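Teaching the hand by remote: putting the rose in the basket

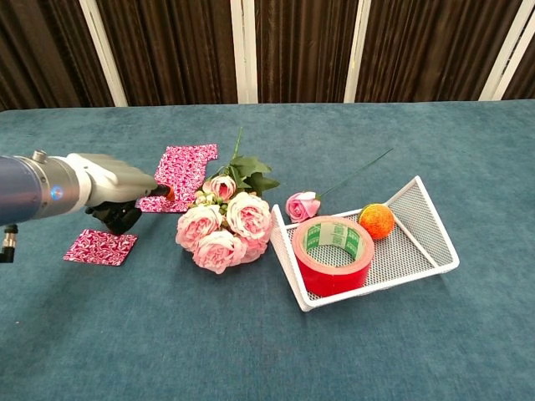
Page last changed: December

This section of the Hetard guide picks up after the arm is powered on and the glove is paired. If you haven't done that yet, go back a section, because none of the steps below will make sense without a live glove! I wrote this one after teaching the flower task over and over at the Jitside workshop, so it's a bit opinionated.

Before you start

Lay a soft cloth over the table. I like a teal one - pale roses and a white basket show up nicely on it. Put the bouquet in the middle, the wire-mesh basket to the right of it, and leave one rose lying by itself near the basket rim. The marbled paper goes near the hand. A few extras in the basket are fine (a roll of tape, a little orange ball), and I think they make for better practice.

Recording a demonstration

1. Open Turard on the laptop and choose New Task. Type a name you'll recognize in a month. "test2" is not that name, and I say this as the owner of many test2s.

2. Set the speed limit to 30 percent. You can go up to 80 later, once your own hands have settled down.

3. Hold the glove flat and press Match. Wait for the beep before you move, or the hand will jump to catch up with you.

4. Press Record and count to two in your head. Turard wants a bit of stillness at the front.

5. Bring the hand down over the single rose from above, fingers slightly curled. Close on the stem, a little below the bloom. The petals squash easily and the grip won't be the same twice if you go for those.

6. Lift straight up, clear the basket rim, then move over and lower. Open your fingers slowly.

7. Back the hand away to where you began and press Stop.

Note: if you fumble a grab and then fix it, keep the recording! I used to throw those away and I regret it. Tag it "recovered" in the list and carry on.

CAUTION: Keep your free hand off the table while the light on Record is lit. To move something, press Pause first.

CAUTION: Fingertips can snag on the basket mesh. If you feel the glove buzz, stop and open the hand. Don't pull.

How many do I need?

I record 13 for a first try, then shift the loose rose and the basket a little and do 5 more from each new layout. A full session takes me nearly 80 minutes with the Mercado glove, including a stretch for my poor wrist.

When you're happy with the list, press Save Set and go on to the playback section.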